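# Finger swap week on the Tramach hand gripper

So I finally got the hand gripper set up the way I like it, and since a few of you asked what I do to keep it going, I'm putting up a little gallery with my notes. The job was new pads, new screws and a grip check on ordinary desk stuff, all done outside because the bench at Clinis was buried in parts again (my parts, mostly).
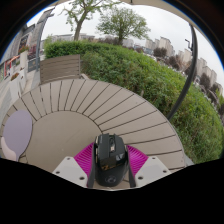
Mouse in the grip, upright, a ribbed pad on each side of it.
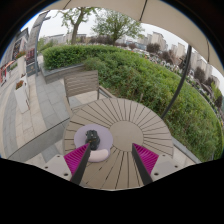
Fingers open over the table, with nothing between them.

Pads are the thing I fuss over most. I swap a pair at 2,000 grips or whenever the ribs start to feel slick, whichever comes first, and the last pair made it to the full number, which made me very happy! Dust gets down between those fine ribs on the magenta sections and packs in there, so I go along each groove with a dry toothbrush before I even think about a new pad. Warm water and a drop of dish soap if that doesn't do it, then leave them overnight. Please don't use alcohol on the soft ones. I did that once and they went chalky at the tips.

The mounts are easier. Back the screws out a half turn at a time, going side to side, and keep the left and right plates apart, as they're mirror images and it's so easy to grab the wrong one (ask me how I know). Imani Kariuki printed me a tray with an L and an R on it and I love it. I put a tiny dab of threadlocker on the screws going back in. Tiny! Azadeh Jalali had to drill one out for me in August after I got generous.

Then the grip check. I like a mouse for it, with the shape curving every which way, so if one pad sits a hair too far forward the thing twists as you close. Ten slow closes, ten quick ones, then about 300 more over the next couple of days before I call the pads broken in. This pair is at 147 as of Tuesday night.

Spare pads are still coming from Remis, and I'm down to one set in the drawer.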